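Can a machine put the lid back on?

7 min read

Zuzanna Wasilewska spent 11 years running a packing floor before she started testing household machines for a living. She now works at Heraler, a small firm that advises makers of home equipment on which chores are worth automating and which are better left alone for a while. I talked to her on 26 August 2020, mostly about boxes.

I had expected to talk about laundry, because everybody does. She wasn't much interested. "Laundry gets all the attention because people hate it," she said. "If you want to know how far along we are, give the machine something with a lid. Take it off, put it down, put it back so it closes. A child of four can do it badly. Most machines can't even do it badly."

Her test list has 80 chores on it. She wrote it in February with a colleague, Tâm Đoàn, who came from a bakery supply plant and insisted that shop-floor jobs go on the same list as kitchen ones. So wiping a counter sits next to relabeling a carton, and loading a dishwasher sits next to sorting mixed screws. Wasilewska says the two kinds of work are closer than people think. "A kitchen drawer and a parts bin have the same problem. Things touch each other. Things are lying on top of other things. The machine has to decide which one to pull."

Lids are on the list four times, in different forms. The one she talks about most is the plastic storage box with a handle and latches, the kind people keep thread or medicine in.
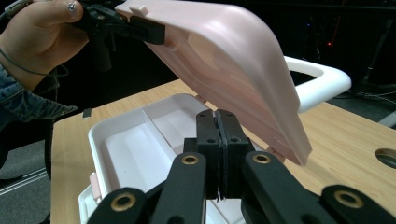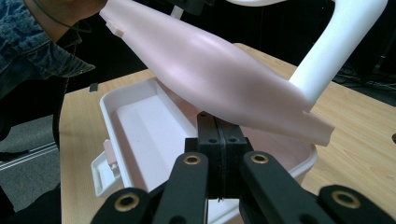 Storage boxes, she says, were cheap to buy and hard to finish with. She and Đoàn went through a good many of them before agreeing on what a pass should look like. A big pink lid over a white base, with small clips at the side, is about as plain as a household object gets, and she still rates it among the hardest items on the list. "The lid is wide and you only have hold of one bit of it," she said. "So the far end swings down. A person feels that in the wrist and fixes it without thinking. A gripper has two fingers and it has to be told, or it has to have learned it from somebody doing it over and over."

How many times over is the question she gets asked by clients. She doesn't like to answer. For one simple job, moving a cup from a rack to a shelf, Đoàn collected 1,000 tries by hand before the results stopped getting better. The same number for the box got them a lid that ended up near the base most of the time. "Near is no use to anyone," she said. "It's shut or it's open."

I asked whether better hardware would settle it. She thought it would help some. The arm they use most, a model called the Flivis, is steady enough and strong enough for anything on a kitchen table. What it lacks is a sense of when a clip has caught. Mogens Brøndum, who looks after the equipment at Heraler, has tried listening for the click with a microphone. It works in a quiet room. With the dishwasher running it doesn't.

Brøndum was sitting in for part of our talk and was more hopeful than she was. He pointed out that a couple of years ago the machines couldn't find the edge of a white object on a pale table at all. "Now they find it and they miss," he said. "I call that progress. Zuzanna calls it missing."

She does think some chores are close. Clearing a table of hard, dry things is close. So is moving stock from a tote to a shelf, if the packages are stiff. She has seen a warehouse run by a firm called Tapsell where one machine does that through the night with one person watching it -- and the person, she noted, was busy. Anything with cloth, string or a snap closure she puts much further out.

Would she have one at home? She has already had one, on loan, for 2 weeks. It put mugs away. It did that well, at a pace she compared to her grandfather's. By the second week she was doing the mugs herself before it could start, so she could use the counter.

"I'd take it back for the mugs if it were faster," she said. "For the boxes, ask me again when somebody shows me one closing 80 in a row. Different boxes, too. They always bring the same box."

The next version of the list is due out to clients this winter. Đoàn wants to add tying a garbage bag. She is against it -- she thinks every machine would fail, and then the item tells you nothing.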